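I've been putting off buying a new phone for so long that my sister has stopped asking and started mailing me links. The last one was for the Stondunex, which comes out in March, and which I can already describe to you in more detail than my own car. I know the colors. I know the screen brightness. I know what the box looks like when you open it slowly with piano music playing. I haven't seen a single person hold one and make a phone call.

And that's my gripe for this week. Phone launches have gotten so stretched out that the phone itself shows up as a kind of afterthought. First there's the leak, then the teaser, then the teaser for the event, then the event, then the preorder page (which crashes), and then five weeks later a guy with a van hands you something you feel like you've already owned and gotten bored with.

I used to love this stuff! When I bought my old Sirkby I stayed up until 2 in the morning reading a forum thread about whether the back would be matte. I'd like those hours back, but I did have fun, and I don't want to pretend I was above it. The difference is that the thread was just people guessing. Now the guessing is done for us, by the company, on a schedule, with a countdown clock.
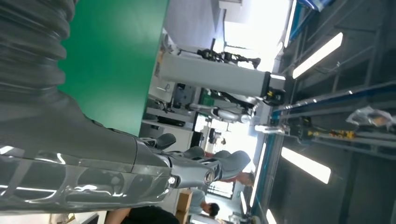

The countdown clock is what really gets me. Stondunex had one up on its site for 30 days, and when it hit zero on Tuesday morning it played a short clip and then started counting down to something else. I laughed out loud at my kitchen table. Then I watched the clip again, so I guess it works.

My friend Chrysanthi Margaritis sold phones at a mall kiosk for years and she thinks I'm being a grump. Her point is that most people never see any of the teaser stuff. They walk in with a cracked screen, they ask which one has the good camera, and they leave with whatever fits the budget. Fair enough. But she also told me that the folks who had followed every leak were her unhappiest customers, always, because they'd spent months building a phone in their heads and the one in the bag had a slightly smaller battery.

That was me with the Grandico, by the way. I paid $864 for it, a number I remember because I had to explain it to my husband, and I'd been promised (by the internet, mostly) a camera that could see in the dark. It's a nice camera. It takes perfectly good pictures of the dog. In a dim restaurant it gives everybody the skin of a boiled potato, same as the phone before it, and I was mad at it for about a year.

Meanwhile my mother bought a Tamihana off the shelf at a big box store without reading one word about it, and she adores it. The battery lasts, the ringer is loud, and the text gets huge if you want it to. She found the flashlight by accident and called me to tell me. I can't remember the last time a phone surprised me like that – everything had been unboxed for me already.

So here's what I'd like, if any phone maker is reading. Tell me it exists when I can buy it. Put a few working ones in stores so I can poke at them. Let me see some photos taken by a regular person with shaky hands, indoors, at night, of a kid who won't sit still. I'd trust that more than any clip shot off a crane over a canyon.

I'm probably getting the Stondunex anyway. The green one. My sister has already sent me a link to the case.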